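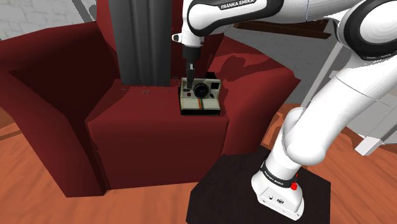 The Madora throw is a plain wool blanket, woven at Lultdale on looms that were secondhand when we got them. It measures 67 inches long, enough to cover an adult from chin to ankle or a dog from end to end with some left over for the adult. It was designed for people who sit down with a book and wake up with a stiff neck. We sell it for armchairs mostly, and armchairs have opinions. A deep red one with broad arms will put up with a dark gray draped down its back, and would make a pale yellow look like a spilled dessert. If your chair is already loud, buy the quiet colors. If your chair is beige, do what you like, it has no grounds for complaint.

Weight and weave

The Madora is a twill, brushed on one side only. The brushed side goes against you. People write to ask whether it can go the other way up, and it can, in the sense that you can wear a sweater inside out. The cloth is heavy enough to stay put over the back of a chair when somebody leans on it, and light enough to wash in a bathtub without hiring help.

Yarn comes to us from the spinning mill at Yensuk, which sends it in whatever shade of dark it feels like that season. We try to match one batch to the next. If you need two throws the same, order them together. Customers who ordered the second one years later have been in touch, some of them with photographs.

Colors

Slate, peat, oatmeal, moss, and a blue that Engelbert Zaugg insists is called Lataldale after the valley where he grew up. Engelbert has run the dye room for 17 years and we have stopped arguing with him. It's navy. 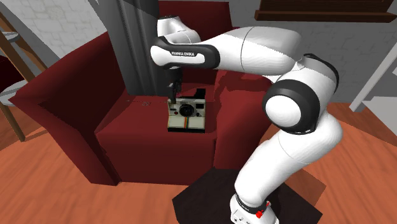
Plain red upholstery, flat seat, wide arms.

Sizing it to your chair

Measure from the floor behind the chair, up over the back, and down to the seat. If that comes to more than the length of the throw, the throw will stop short somewhere, and you should decide now whether that will bother you. Chairs with arms that flare outward look better with the throw folded in thirds and hung down the middle. Spread wide over arms like those, it slides off a little each evening until it belongs to the floor.

The fringe is knotted by hand. Cats regard this as a service to them. An unfringed version with a stitched hem is available at the same price, and we recommend it to anyone whose cat reads catalogs.

Washing

Cool water, wool soap, no wringing. Roll it in a towel and dry it flat. The tumble dryer will give you a very dense placemat, and we don't take those back.

Ordering

We weave about 200 a year and send them out in the order the checks arrive. Slate sells out by November, every time, and every time we say we'll make more of it. Item number is 633, with the color written after it in words. Please don't abbreviate. "Mo." was taken for moss last winter by one of us and for Madora by another, and the customer got a phone call from each.

Swatches are free if you send a stamped envelope. Prices and colors checked 29 Dec 2005.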